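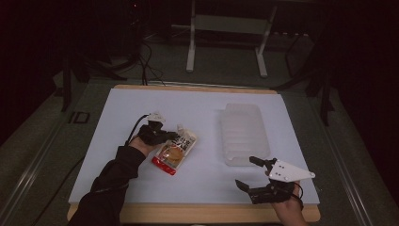

7. Januar 2021

Heute habe ich wieder mit dem Budget gekämpft. Die Pause über die Feiertage hat mir gut getan, aber die Tabelle vom Dezember ist in dieser Zeit leider nicht kürzer geworden. Ich habe sie am Vormittag geöffnet und zuerst alle Zeilen gelöscht, bei denen ich selbst nicht mehr wusste, wofür sie gedacht waren. Das waren mehr, als ich zugeben möchte.

Die grosse Frage bleibt die gleiche: Kaufen wir für das Projekt Nalcombe ein zweites Paar Greifer für die Hand, oder sparen wir für den Arm? Mit den Handgreifern nehmen wir die Bewegungen auf, und später soll ein Arm sie wiederholen. Ohne Arm sind die Aufnahmen nur Aufnahmen. Ohne genug Aufnahmen steht aber der teure Arm herum und verstaubt. Ich drehe mich seit Wochen in diesem Kreis.

Das Angebot von Urura ist endlich gekommen: 654 Euro für einen Greifer, Kabel und Halterung inklusive, Versand 50 Euro. Bidstead ist günstiger, aber dort muss man die Halterung extra bestellen (157 Euro!), und in der Mail steht kein Wort über die Lieferzeit. Ich habe zurückgeschrieben und höflich gefragt. Beim Schreiben habe ich lange überlegt, ob man «lieferbar» oder «verfügbar» sagt. Am Ende habe ich beides geschrieben.

Über die Kabel muss ich auch etwas notieren, damit ich es nicht vergesse. Sie bilden hinten am Greifer eine Schlaufe, und wenn man lange arbeitet, spürt man diese Schlaufe am Handgelenk. Ein kabelloses Modell hat im Moment nur Van Loon, und dieser Preis ist für uns ein Traum. Vielleicht genügt ein weicheres Kabel. Das wäre eine kleine Position, die ich unter «Verbrauchsmaterial» verstecken kann.

Apropos Verbrauchsmaterial: Für die Verpackungsaufgabe brauchen wir kleine Tüten mit Snacks und durchsichtige Einsätze aus Kunststoff. Ich hatte dafür im Budget gar nichts vorgesehen, weil ich nur an die Maschinen gedacht habe. Das ist mein typischer Fehler. Eine Tüte, die man oft an der Ecke greift, bekommt Falten und verhält sich dann anders als eine neue. Man muss sie also ersetzen, und das kostet. Ich habe eine eigene Zeile gemacht und sie «Snacks» genannt. Die Verwaltung wird sicher nachfragen.

Am Nachmittag noch die Beleuchtung angeschaut. Die weisse Platte auf dem Tisch ist hell genug, dahinter ist der Raum ziemlich dunkel. Eine zusätzliche Lampe habe ich in die Liste gesetzt, dann gestrichen, dann wieder gesetzt. Jetzt steht sie mit Fragezeichen da.

Mein Stand heute Abend: 2 Greifer von Urura in diesem Quartal, den Arm erst im neuen Budgetjahr, und bis dahin mieten, falls Bidstead das anbietet. Ich bin mit diesem Plan nicht glücklich, aber ich kann ihn erklären. Morgen die Summen noch einmal nachrechnen, denn beim Versand habe ich vermutlich die Steuer vergessen.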